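Line-Drying All Summer Long
Posted in June by the author of the Golob Street blog

I am so happy to report that the clothesline is up! We've been in the house on Golob Street for 4 years and I've wanted one the entire time, and last weekend I finally dug the holes, set the posts and strung it (41 feet from the back porch to the pear tree side of the yard, if you're wondering).

My grandmother in Woltaneck hung out everything she owned. Sheets, work pants, rugs, even the curtains twice a year. I used to run between the rows when I was little and get yelled at, and the smell of a sheet that's been outside all day still takes me right back there. The dryer can't do it. I've tried the little wool balls, I've tried the sprays, no.

Anyway, what I've learned so far! Get a pulley line if you can stand the extra cost. Mine came from the hardware store over in Rolano and the whole kit was 31 dollars, plus concrete. Shake every single thing hard before you pin it, two good snaps, and shirts come out almost smooth. Hang them from the bottom hem so the pin marks don't end up on your shoulders. Dark stuff goes inside out or the sun will fade it by August.

Towels are where people give up on line-drying, I think, and yes, they get stiff. I happen to love a scratchy towel, it wakes you up! But if you don't, use half the soap you normally would, add a splash of white vinegar to the rinse, and take them down while there's a tiny bit of damp left. Ten minutes of tumbling finishes them off and they're soft as anything.

I got the first load out by 7 in the morning and it was all folded before lunch. Roughly 190 clothespins in the bag and I still ran out, so there's a trip to Zomano in my future, they carry the old-style ones with the good springs. Next up is a shelf by the back door for the basket.
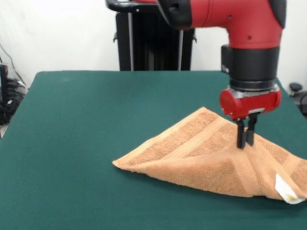

Tan terry cloth, my favorite kind of towel.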